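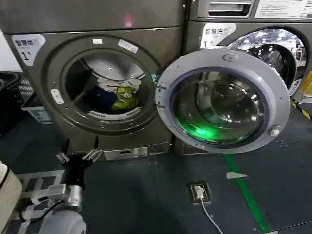

Open Day at Urneck

The demonstration was scheduled for 2 and began at 2:20, the machine's handlers having gone to find a chair for Heriberto Olvera, who had paid for it.

"I don't need a chair," said Heriberto. He owned the Urneck laundry and two others, and he had driven over on his day off to see what Siddiqui had built him.

"It can take a little while," said Iolo Lloyd, and Heriberto sat down.

Iolo was the engineer. The robot was called Muta, a name chosen by the people in sales, and it stood before the washers with one arm lowered and the door of the first machine wide open. In the drum were a white thing, a navy thing and a yellow-green thing that Heriberto's sister-in-law recognized from across the room.

"That's my good top," she said.

"It's a representative load," said Iolo.

"It's my good top."

Muta considered the load. The visitors considered Muta. They had come on the bus from Tarimby, mostly for the sandwiches, and they were a patient crowd, used to watching clothes go around. Five minutes went by. A small boy asked whether it was thinking or broken, and his grandfather told him that at a certain age you couldn't tell.

"What's it doing now?" asked Heriberto.

"Planning its grasp."

"My mother planned nothing. She did 559 sheets the week of the flood."

"Did she fold them?"

Heriberto looked at him for a long moment. "Did she fold them," he said.

Then the arm moved. It rose, drifted left, stopped, and went into the drum with the caution of a man feeling for his glasses in the dark. It came out holding one sleeve. The rest of the garment followed, in its own time, and hung there, yellow-green and enormous under the lights.

Everyone clapped. The sister-in-law clapped too — then walked up, took her top out of the robot's fingers, and put it in her bag.

"Is it supposed to let go like that?" Heriberto asked.

Iolo was writing something down. "It is now," he said.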